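Search notebook
Enter keywords Go Advanced search

Jan 22, 2024
Yaw Zakaria

Gripper comparison, hand-held tool, continued

Swapped the Skemis fingers for the Urel pair this morning. Same handle and same mount for the wrist camera, so only the fingers change. Maricruz had already run the Skemis set on the short list of objects - her numbers are in the June pages and I have not repeated them.

Exposure fixed at 200 for all runs. Auto exposure kept hunting whenever the fingers closed over the white table, and the marker tracking dropped out with it. At 400 the table top clips and the finger edges go soft, so 200 stays until Celeste has another look at the lighting.

Next object is the power cord. Socket cube to the back left, cord let fall as it likes, fingers open before the approach.

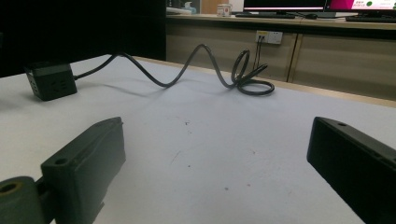 Wrist camera view, fingers open, cord and socket cube at the back of the table.

Points from the first batch:

Both fingers stay in view when open, which the tracking needs. The left one shows as a short block and the right one as a long slanting one, so the camera may be rotated slightly in its mount. Check with the square before blaming the fingers.

The high loop of the cord is the easy grasp. The tangle at the right end is not - the Urel tips are too thick to get under one strand without taking its neighbour. Skemis tips were better at this, going by Maricruz's notes.

Shadow of the cord is soft but the segmentation still picks up parts of it as cord. Raised the threshold to 123, less of it now. Rosário wants the raw files before I filter anything.

Logged 600 frames to the shared drive under Paltutum, folder urel_cord.

To do: re-seat camera, repeat the open and close calibration, then the cord again with the Skemis fingers at the same exposure. Ask Aurora if the thinner tips can be printed in the stiffer material.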